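Print this page | E-mail this page

Workshop and Office Tips: Living With the New Sorting Line
November 23, 2021

Since February the Doucette line at Nollham opens, scans and files most of the incoming slips. 900 a day, no hands. What's left for us is the odd stuff, so a few tips from the desks.

Curled sheets jam the feeder. Flatten first, both palms, press out from the middle. Still curled? Leave it under a heavy binder for 30 minutes, then feed.

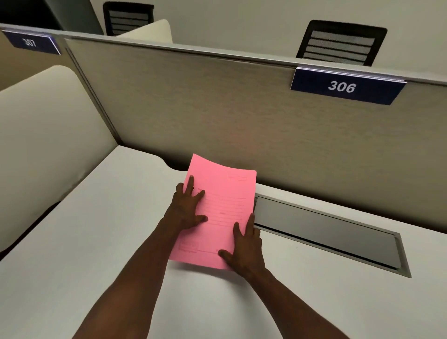
Pink sheet getting both hands, desk 306.

Faint printing gets kicked back by the scanner. Dont feed it twice, key it in by hand. Same for anything with a stamp over the ruled lines.

Keep the desk clear. Tape bits and staples end up in the rollers.

Batches over 54 sheets, split in 2. Uvelwood office runs them bigger and they get more jams then we do.

Less typing now, more fixing. Eyes get tired quicker, so swap jobs after lunch. And write down every reject, the Bostau people want the list before they change any settings.

Print this page | E-mail this page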